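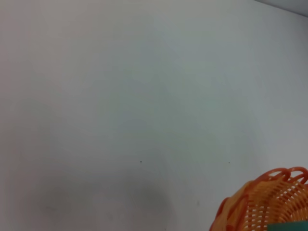
Honorato, October 14, 2020

Small dark specks on a pale wall are easy to miss until the light comes from the side. Before you take the paint can, touch each one with a fingertip. A fleck of dirt comes away with a soft damp cloth. A nail hole needs a little filler, 22 minutes of patience and then fine paper, very lightly. On matte paint do not rub hard, it will leave a shiny place.

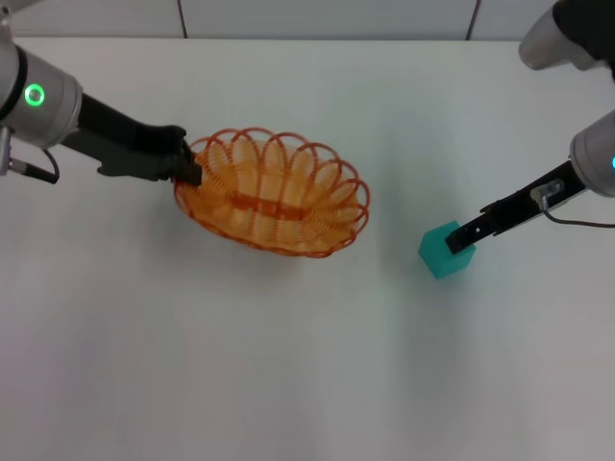 Text: Dorota Ziółkowski

An orange wire basket is a cheerful thing on a white table, but dust likes to sit between the loops. I wash mine in the sink with warm water and an old toothbrush, going along the rim first and the mesh of the bottom after. Shake it well and dry it upside down on a towel. If you lift a basket by the rim, use two sides when it is full, so the wire keeps its shape.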